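Support > Laundry Sites > Tickets > Payment Terminal Drops Offline

Opened by Chiyo Ueda, Drurnum site. Status: resolved.

Tidel card reader loses its connection during the evening and comes back without a restart. While it is down, customers can't start a paid cycle. The Vara controller logged 209 timeouts in December, all on the same network port. 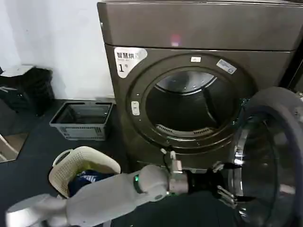

Timeouts begin when the controller sends its price table to the reader. The table is 1,654 bytes and the reader accepts it in two parts. The second part is never acknowledged. Please match unit numbers in the log to the labels on the machines: unit 1 is the dryer with the white label and bronze front, and its entry is listed in the log as a washer. I corrected the entry. Timeouts continued.

Reply from Ryota Iwasaki, Conneely support:

Wrong machine type would not cause this. Check the port settings. The reader needs a reply window of 1,100 ms. Older controller profiles set it to 80 ms, and a firmware update can restore the old profile. 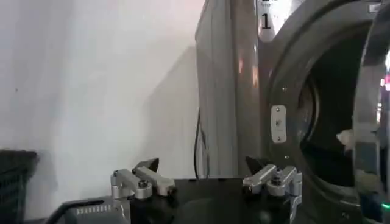
After changing the value, save the profile to both slots. Power cycle the controller only. Leave the reader on.

Chiyo Ueda:

Window was at 80. Changed it, saved both slots, cycled the controller. Price table acknowledged on first send. No timeouts since Dec 25, 2022. OK to close.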